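Walking Sticks for Beginners, Week 2: Collars, Badges and Getting the Length Right

Okay, so last week we mostly sat around admiring other people's sticks, and I promised we'd get on to the practical stuff. These notes cover what I rushed through at the end, plus the bits I forgot. Bring your own shank next time if you've got one. If you haven't, Imre Pap has a bundle of hazel in his shed and will happily sell you one for less than you'd pay at Dovelton.

Length first

Put on the shoes you really walk in (I mean it, not your slippers). Stand up straight with your arms hanging loose and have a friend measure from the floor to the crease of your wrist. That's your length for a stick you lean on. For a hiking staff, go up to somewhere between your elbow and your armpit and see what feels right on a hill. My own leaning stick came out at 971 mm with the rubber ferrule on, and I left the shank at 1000 until the handle was fitted because I've cut one too short before and I'm still cross with myself. You can always take a bit more off!

Remember the ferrule adds height. Measure it, write it on a scrap of masking tape and stick the tape on the shank.

Handles, quickly

A derby handle suits most hands. The round crook is lovely for hooking over your arm at the shops, but it's not so comfy if you're putting real weight on it. Knobs look very grand and are fairly hopeless for sore wrists. Szabolcs Kun asked whether antler is worth the money, and my answer is that it's gorgeous, it's cold in June, and you should try someone else's before you buy. 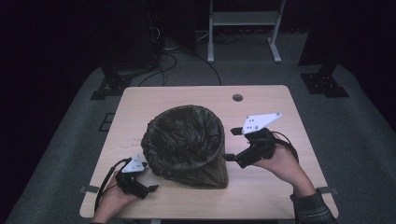
Collars come next. The collar is the band that hides the join between handle and shank, and it's where beginners get into a muddle. Dry-fit everything before the glue comes out. Slide the collar on, push the handle down, hold it up to a window and look for daylight. If there's a gap, take a whisker off the shoulder of the shank with 270 grit paper on a flat block, then check again. Go slowly. Ottó Illés did his whole join this way over two evenings and you can't get a fingernail in it.

Badges (the fun bit)

Stick badges, or stocknagels if you want to be proper, are those little curved metal shields people collect from mountain huts and tourist towns. My favourites are the Bernness one with the goat and a very battered Stirkach one I swapped with Teguh Gunawan. They come flat or pre-curved. If yours is flat, bend it gently around a broom handle with your thumbs, never with pliers, or you'll chew the enamel.

Mark both pin holes with a bradawl, drill them a hair narrower than the pin, and tap the pins in with the lightest hammer you own. Start your first badge a hand's width below the collar and leave room for more, as you'll want them. Trust me on the colour thing too: spread the bright ones out.

Some people glue them. Witold Olszewski swears by it. I've had glued ones drop off on a walk, so I pin mine.

For next week

Have a read of the Csizmadia booklet on finishing oils, just the first chapter. Sand your shank if you've got time, and wear a mask while you do it. Old clothes as well, please, the oil gets everywhere.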